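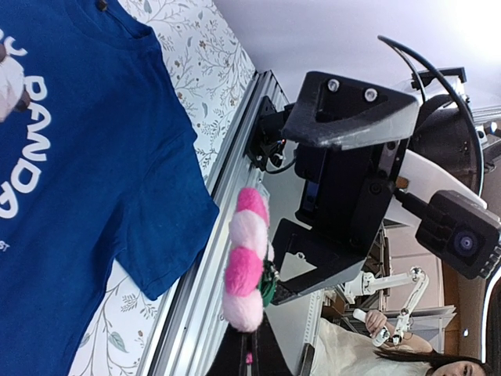

Trillstead, Sep 5, 2021

The Kelemen open day ran from 9 to 5 at 2452 Hidell Road. I got in a little after 12, when the parking lot was already full, and left my car behind the feed store. Entry was free. You sign a sheet at the door and get a paper floor plan, which was wrong about the stairs.

Kelemen takes in clothing and small accessories, sorts them, and sends them on to shops. The ground floor is mostly racks and folding tables. Coats were at the back and won't go out until December. The Clakolo sewing group had the side room for mending, and I watched a zipper being replaced for longer than I planned to.

Upstairs is where they lay things out to check them. One spot is made up as a bed, with a white sheet printed with a thin floral pattern – small leaves and flowers, nothing loud. A royal blue T-shirt was lying flat on it. The lettering is white and blocky, and PANDA is the word you read first. 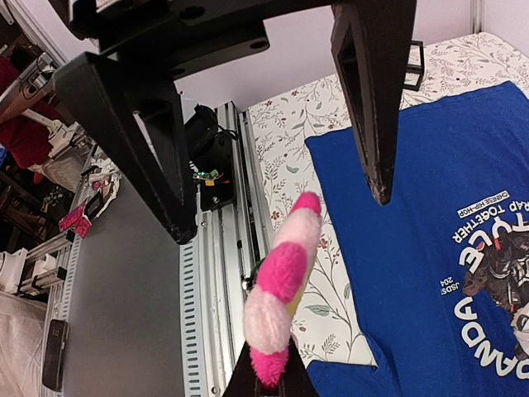
I liked the shirt more than I expected to. The smaller print says CHINESE HIP-HOP and RAP TOGETHER, and there is an illustration next to the big letters. The blue is strong enough that the white holds up well against it. There was no price tag that I saw, and I was told nothing upstairs was for sale that day.

The other thing I remember from that table is a fluffy plush piece in two pinks, one hot and one very pale. Accessories like that get checked along with the clothes, then bagged separately. Pins are looked at from the back before anything else.
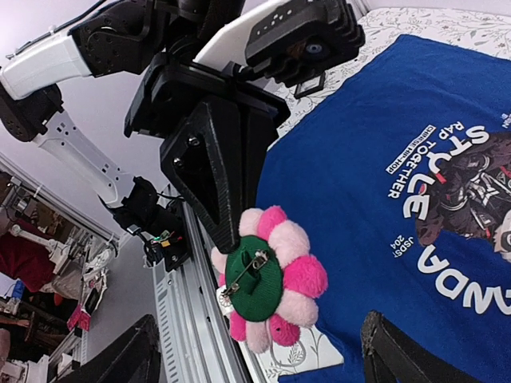 *Plush flower with its safety pin, next to the blue T-shirt.*

Coffee was in the hallway on the way out, a dollar a cup, cash only. I bought a gray scarf downstairs and a bag of odd buttons. If you go next time, park on the north side of Hidell Road and do the upper floor first. The stairs are narrow and they back up after lunch.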